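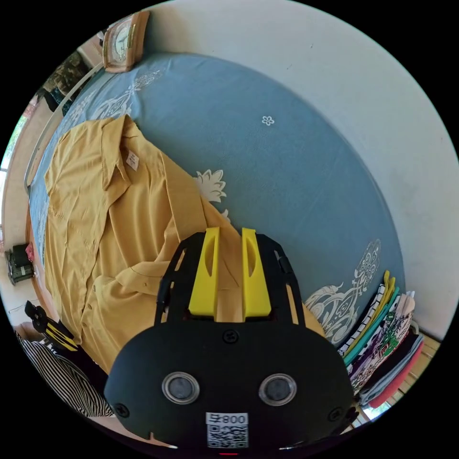 家务整理课程 第4讲讲义
床上的小件布品:看、拿、铺、叠

授课:Keerthana Varghese
练习课:Leidy Grajales
地点:Vukolura 培训室,二楼

本讲需要2个课时。第一课时讲解和示范,第二课时每个人在床边练习。请带上自己的练习布,大小和颜色没有规定,但是不要带弹力很大的布,例如运动衣的布料。上一讲的内容(大件:被套和床单)本讲不再重复。没有来上课的同学请先向 Tharun Rao 借笔记。

中文不是我的第一语言,所以讲义里有些词我会写两种说法。如果你们平时用另外的词,请在练习课上告诉我,我会在下一版里改。

## 一、先分清楚几个词

我们的课里,词用错了,动作也容易做错。去年四月我说“把布收起来”,一半的同学把布叠好了,另一半把布放进了柜子。两种理解都有道理。从那以后,我在讲义的开头先写词。

- **铺**:让布展开,并且贴在一个平面上。
- **摊**:让布展开,但是不要求平整。练习开始时,布是摊着的。
- **叠**:沿着一条线,把布的一部分放到另一部分上面。叠完以后,边和边应该对齐。
- **收拢**:用手指把布聚成一束,没有折线。收拢的布可以移动,但是不能算叠好。
- **褶**:布自己形成的不平的地方。褶可以抹平。
- **折痕**:叠过以后留下的线。折痕有时候是我们需要的。
- **底布**:本讲里指铺在床上、在小件下面的那一层。不管它是床单还是床罩,我都叫它底布。

“褶”和“折痕”请特别注意。在作业里,很多同学写“我抹平了折痕”,其实他们抹平的是褶。

## 二、看布

### 2.1 底布的花纹

花纹多的底布,对初学者既方便又不方便。

方便的地方:花纹可以当作尺子。蓝底白花的底布上,如果有一朵比较大的莲花样的花,你可以把小件的一个角对着这朵花,叠完以后再看角有没有移动。涡卷和叶子的线条是弯的,不适合用来对齐直边,但是可以用来记位置。

不方便的地方:眼睛容易累。花纹很密的时候,底布的褶不容易看出来。佩斯利纹(也叫火腿纹、腰果纹)本身就是弯曲的,下面有一道褶,远看也像是花纹的一部分。解决的办法是换角度。请蹲下来,让眼睛和床面差不多高,从侧面看。这时花纹变得很扁,褶会变得明显。

常见的几种花纹名称,请会认,不要求会画:

| 名称 | 怎么认 | 对整理有什么影响 |
|---|---|---|
| 莲花样大花 | 花瓣展开,单独一朵 | 可以当作位置标记 |
| 佩斯利 | 像弯曲的水滴,里面有细线 | 容易遮住褶 |
| 涡卷 | 卷曲的线,常和叶子在一起 | 可以记位置,不能对直边 |
| 茛苕叶 | 叶边有缺口,弯向一侧 | 同上 |
| 小格交叉线 | 细线交叉成网 | 布歪了容易看出来 |
| 小散花 | 五瓣小花,周围有空白 | 可以当作小标记 |

### 2.2 颜色的对比

小件和底布的颜色差得远,边就看得清楚。芥末黄放在蓝色上面,是我最喜欢的搭配,学生站在床尾也能看见边在哪里。如果你家里只有蓝色的小件和蓝色的底布,请在练习时先换一块底布,熟练以后再换回来。

深色和浅色的布,看起来的厚度也不一样。同样叠四层,深色的看起来比较薄。请用手摸,不要只相信眼睛。

### 2.3 正面和反面

印花布的正面颜色比较清楚,反面比较淡。单色布比较难分。可以看边:缝线比较整齐、没有毛边的那一面,一般是正面。如果两面真的分不出来,就随便选一面,但是从头到尾都要用同一面。

## 三、拿布

这一部分时间最长,请不要着急。

### 3.1 找到可以捏的地方

平铺的布不好捏。布贴在床上,手指没有地方进去。要找布自己已经抬起来的地方,也就是一个褶的顶。手指从上面下来,在褶的两边,先张开,再合上。合上以前请停一下,看清楚手指之间只有小件,没有底布。

这里最常见的错误,是把底布一起捏起来。你一提,下面的床单也跟着起来,前面铺床的工作就白做了。底布是软的棉布时,这个错误更多。检查的方法很简单:捏住以后,先只提起一点点,看旁边的花纹有没有动。花纹动了,就放开,重新捏。

如果布完全是平的,没有褶,可以用一根手指在离布边不远的地方轻轻向里推,推出一个小褶,然后再捏。推的时候另一只手按住底布。

### 3.2 捏多少

捏得太少,布会滑掉。捏得太多,布里面会乱,放下来以后很难展开。我不给你们厘米数,每种布不一样。请记住一个感觉:手指之间的布应该是紧的,可是你还能感觉到它的层次。

薄的布可以多捏一点。厚的布,例如毛巾,捏一层就够了。

### 3.3 一处捏还是两处捏

一只手捏一个地方,布就会向这个地方收拢,像一束花,捏住的地方窄,外面散开。这样移动布是可以的,距离短的时候也很快。但是布在移动以后没有形状,你必须再展开一次。

两只手各捏一个角,布保持一条直边。这样慢一些,可是放下来就能用。

什么时候用哪一种?我的建议如下。

1. 只是要把布从床上拿开,例如拿去洗:一处捏。
2. 要把布换到床的另一边,然后叠:两处捏。
3. 布在床和墙中间,另一只手够不到:先一处捏,拿到宽的地方,放下,再改成两处捏。
4. 布靠在床罩的侧面,快要到床沿下面:一处捏,捏紧以后向上提,不要沿着床罩拖。拖的时候,下面一层的边也会跟着卷。下图的芥末黄布捏得很紧,收成窄窄的一束,散开的一头靠着蓝色花纹的床罩。 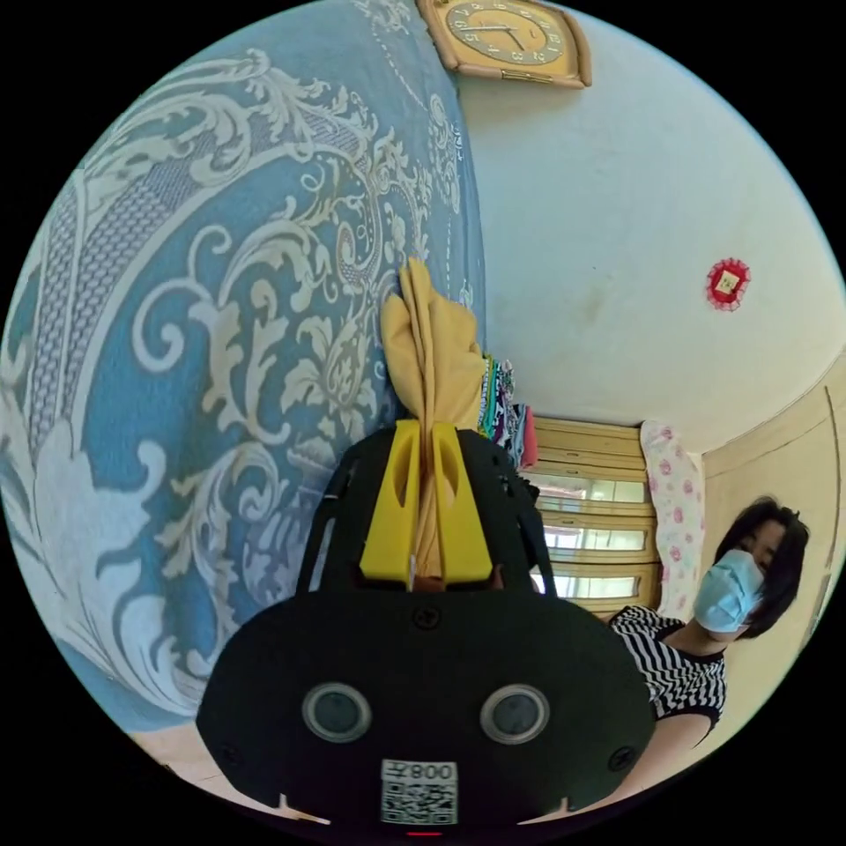
## 四、放和铺

### 4.1 放下

放下不等于松手。很多同学捏得很好,提得也很稳,到了地方突然松手,布就堆成一团。正确的顺序是:

- 让布的最低处先碰到床面。
- 手继续向下,同时向你想让布展开的方向移动。
- 布已经有一半躺在床上,这时再慢慢张开手指。
- 手指张开以后,先向上离开,不要向旁边离开。向旁边离开会带走布边。

### 4.2 从一束变成一片

一处捏的布放下来以后,中间有很多小的褶,都朝着刚才捏的地方。请不要从外面向里抹。从捏过的那个点开始,向外抹,方向像太阳的光线。抹的时候手掌要平,力气要小。

抹了几次以后,找到一个角。找到第一个角以后,沿着边走,就能找到第二个角。有同学喜欢四个角一起找,结果把布转来转去。请一个一个找。

### 4.3 底布要不要同时整理

要,但是有先后。先看底布有没有被带动,再铺小件。如果底布已经歪了,小件铺得再好也是歪的。看底布有没有歪,可以看有小格交叉线的地方,也可以看下摆:两边垂下来的长度应该差不多。

床罩的下摆离地面近,容易沾灰。练习的时候请不要跪在下摆上。

## 五、叠

叠的方法在第2讲已经学过基本的对折,本讲只讲小件的三种情况。

### 5.1 正方形或者接近正方形的布

对折,再对折。两次对折的方向应该互相垂直。第一次折完以后,用手掌从折线向开口的一边抹,赶走中间的空气。第二次折以前,请把布转一下,让折线对着自己,这样手比较顺。

### 5.2 长条形的布

先沿长边对折,让它变窄,然后从一头向另一头折三段。如果先折短边,布会又厚又短,放进抽屉以后容易散开。

### 5.3 形状不规则的布

有些小件是衣服,有些是剪过的旧布。方法是先在心里画一个长方形,把超出长方形的部分折到里面,然后按照长方形来叠。Chandrasekhar Gounder 在上一期课程里用一件旧上衣做了示范,他先折两边的袖子,再折下摆,请参考他的步骤图(贴在培训室门后)。

### 5.4 检查

叠好的布,请从四个方向看。开口应该都在同一侧,或者都在里面。拿起来轻轻摇一下,不散开,就合格。

## 六、课堂练习

本期一共19位同学,床不够每个人一张,所以分组进行,分组的名单由 Leidy Grajales 在课前贴出。一个人做,其他人看。看的人也有任务:请写下做的人在哪一步停下来过,停了以后怎么继续。

**练习一 只捏不提**
把练习布随便摊在底布上。找一个褶,捏住,停一会儿,放开。换一个地方,再来。看的人检查底布的花纹有没有动。

**练习二 短距离移动**
一处捏,把布从莲花样的大花(或者你们那张床上别的标记)移到另一个标记。放下以后,不要整理,先看布的形状,画在纸上。画得不好看没有关系。

**练习三 展开**
从练习二的结果开始,把布铺平。不可以把布提起来抖。抖布很快,但是我们今天练的是手掌,不是胳膊。

**练习四 完整的一次**
看、拿、放、铺、叠,中间不说话。做完以后,请自己先说一个满意的地方和一个不满意的地方,然后组员再说。

做练习时请摘下戒指和手表。指甲长的同学,捏的时候用指腹,以免把布勾出线。

## 七、学生问过的问题

**床罩很滑,小件总是自己滑下去,怎么办?**
把小件放在床的中间,不要靠近床沿。还可以在床罩上先盖一条旧毛巾,练完再拿掉。

**左手捏和右手捏,有区别吗?**
对布没有区别。对你有区别。请两只手都练,特别是靠墙的床,有一边只能用左手。

**收拢以后布上有很多细的褶,要不要熨?**
棉布捏的时间短,用手抹就可以。捏的时间长,或者布比较薄,可能要熨。请先抹,放一个晚上再看。

**可以用夹子代替手吗?**
晾衣服可以,铺床不可以。夹子会留下印子,而且你感觉不到有几层布。

## 八、作业

1. 在家里选一张床,写出底布的花纹。至少写出两种你认识的花纹,用2.1的表里的名称。不认识的花纹请画下来。
2. 用一块和底布颜色差得远的小件,完成练习四,做三遍。每一遍写一句话。
3. 写一篇短文,题目是《我怎样拿起一块布》,不少于200字。请按照动作的先后来写,不要写感想。Ekaette Nwankwo 会批改语言,我批改内容。

短文请写在纸上,下一讲上课以前放进门口的蓝色文件盒。迟到的作业交给 Leidy,请不要放在培训室的床上。

下一讲的内容是枕套和靠垫套,请带一个有拉链的和一个没有拉链的。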